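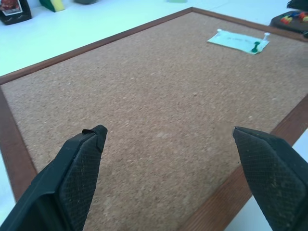 Photo: Majdi Hattar

Cork board sheds crumbs – seal it, reface it or replace it?

Ziad Tarawneh
Posted in Home Office & Walls

I have a large framed cork board that I use for wiring diagrams and a month planner. The frame is thin reddish-brown wood. The face is ordinary compressed cork crumb, tan, with no fabric over it. It has been on a wall in Drorthorpe for 11 years and I now have it flat on a white table so I can work on it.

Two problems. First, it sheds. Every time a pin comes out, a few grains come with it, and there is a line of dust on the baseboard under where it hung. Second, pins in the middle go in to a depth of maybe 2 mm and then hit the backing, so anything heavier than a single sheet falls down overnight.

I would like to keep the frame. Is there a coating that will bind the surface without making it too hard for pins, or should I glue a new sheet over the old one? The inside of the frame measures 60 cm on the short side. I have a tub of Celau water-based matte varnish left from another job and would use that if it is suitable.

Skolov

Your two problems have different causes, and varnish only deals with the first.

Shedding: the binder between the granules gets brittle with age. Vacuum the face with a soft brush attachment and go over it twice, in different directions. Then thin the varnish with a little water and put on one light coat with a foam roller. Do not flood it. Cork soaks up liquid unevenly and a heavy coat can swell the sheet enough to lift it off the backing. Leave it flat until the next day and try a pin near a corner. If the pin goes in with normal thumb pressure, stop there. A second coat will hold more dust but gives you a skin that cracks around each hole.

Pin depth: the cork layer is too thin and no coating will change that. You need more cork. Check how far the frame stands above the existing surface before you buy anything. If you have 5 mm or more, a 4 mm sheet will fit over the top and still sit below the lip. If the frame is nearly flush, the old layer has to come out, and on a glued board that is a scraper job.

If you reface it, skip the varnish. Contact adhesive holds better on bare cork that has been vacuumed. Apply it to both surfaces, wait until it is tacky, and lay the new sheet from one short edge using a roller. You get one try at alignment, so cut the sheet slightly oversize and trim it before gluing with a straightedge and a new blade. Unroll the sheet a day early in the same room.

Yammine_workshop

just buy a new one, old cork is always going to crumble

Majdi Hattar

I agree with Skolov on thickness. One addition – look at the back before you decide. Many boards of this type have fiberboard behind the cork, and softboard can be fitted in its place if the frame is stapled and not glued at the corners. That gives full pin depth with no change at the front. I did it on one and the softboard took longer pins without trouble, although the board was noticeably heavier and needed two new hangers.

Also, use pins with a thin shaft. The thick plastic-handled type tears out more granules each time.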